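April 2020

Notebook, extraction room, Meireles site

Batch 3021 again. I had hoped to stop writing that number down by the end of March, but the batch has other plans. It's the Hiltodano hemp, the lot we bought when the grower down the road lost his buyer and discovered that friendship came with a discount. Cheap biomass. Now we know what the cheap part was.

Dried weight fine, smell fine, moisture on the high side of what I'd like. Milled it coarse. The fine screen blocked last time and I spent the afternoon picking it clear with a bent pin, so coarse it is until someone buys us a second screen. (This is a hint. I've left it in the notebook because the notebook is cheaper than a meeting.)

Chilled the ethanol overnight. Soaked for 10 minutes, drained, spun. Colour of the first wash: weak tea. Colour of the second: the tea you get in a hospital. Kept them apart this time and labelled both, in pen that doesn't come off with ethanol. We have learnt that one.

The Vornholm evaporator is still losing vacuum. It pulls down nicely, sits there looking pleased with itself, then creeps back up as soon as I start writing the reading. Greased the joint. No change. Swapped the seal for the spare, and the spare turned out to be the old seal, put back in the bag by a person who shall remain me. Ordered 2 new ones. Supplier says deliveries are "subject to conditions", like everything else this spring.

Had the clamp on the condenser off as well. One screw was rounded and the rest were merely tired. Refitted it with a bit of packing under the jaw and it holds better than it did, so the packing is now part of the design. To whoever services it next: don't tidy it away.

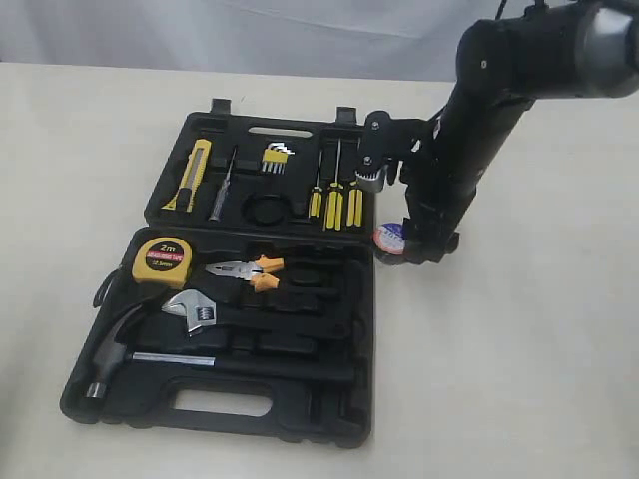

Tool case, open. Hex keys in the yellow holder, knife to the left.

Sidier rang about the order. They want the same quantity, the same price and payment terms that would suit a cathedral. They'd also like the lab results before we ship, fair enough, but the testing lab is running with half its people at home and quotes us a date, then another date. I said we would send the sample as soon as the solvent numbers look sensible. They asked what sensible meant. I read them the figure from their own spec sheet and there was a pause.

Winterising: dissolved the crude from the first wash, put it in the freezer, left it alone. Filtered 27 hours later, a bit longer than planned. Plenty of wax, pale and quite handsome, and completely worthless. The filter paper tore on the last pour. Caught most of it. Refiltered what went through and cleaned the bench.
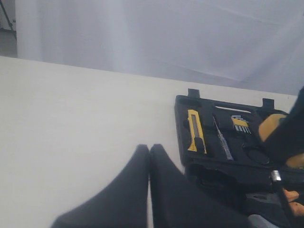
Second wash is still in the freezer. I'm tempted to call it a wash and move on, but there's enough in there to be worth the bother if the evaporator behaves, so it can wait for the seals.

On the money side, three other processors on our road have gone quiet since the new year, and one has its decanters up for sale. Went to look at the listing. Photos taken in flattering light. Would like the big one. Can't have the big one.

To do:
- seals, when they come
- leak check with everything cold, then again warm
- retain sample from 3021, first wash only, for Sidier
- order filter paper, the thicker sort
- new label on the spares bag, reading SPARES, and put only spares in it
- ask again about the screen

Vacuum reading at close: worse than this morning. Left the pump off and the lid on.

4 shares
1 comment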